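Home / Catalogue / Writing Instruments / Ballpoint Pens / Institutional Supply

Lumetti Ballpoint Pen, Institutional Supply

Supplied by Woltport. Page revised January 3, 2022.

The Lumetti is offered to schools, libraries, public offices and examination centres that purchase writing instruments for general issue. It is intended for daily use at counters and desks, and is sold by the box only. Single pens may be requested as samples by account holders.

Ink colours: black, blue
Line: medium
Pens per box: 15
Boxes per carton: 8
Catalogue section: 81

Orders received before noon are passed to the warehouse on the same working day. Customers with a standing order may change the quantity or ink colour at any time up to six working days before dispatch. Mixed cartons are permitted, provided that each box contains a single colour. 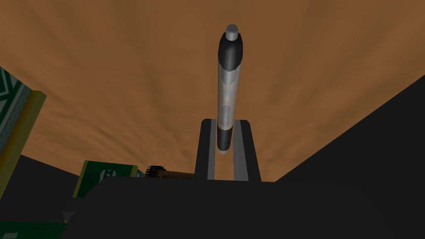
Institutions replacing an older general-issue pen are advised to consider how it will be stored and handed out. Pens kept in open trays at a public counter are lost more quickly than those issued by name, and the annual order should allow for this. Where staff are asked to check stock before reissue, a translucent barrel is of practical help, as the darker ink cartridge can be made out faintly through it and the pen need not be taken apart. Pens should be stored away from radiators and direct sunlight.

Refills and returns

Refills are listed separately under Liltex and are packed in bags of 15. Customers should quote the catalogue section when ordering, as refills from other ranges may not fit. Unopened boxes may be returned within the period stated on the delivery note. Opened boxes are accepted only where a fault has been reported in writing.

Personalised printing

Printing of an institution's name is available on orders of 6 cartons or more. Artwork must be supplied in one colour. A proof will be sent for approval, and no work will begin until it has been signed and returned. The printing service closes for the first half of July each year.

Enquiries

Questions concerning contract prices, framework agreements and delivery to more than one site should be addressed to Jingyi Xiao, Institutional Accounts, Woltport.

Related items: Lü desk tray, Liltex refill, Lumetti pencil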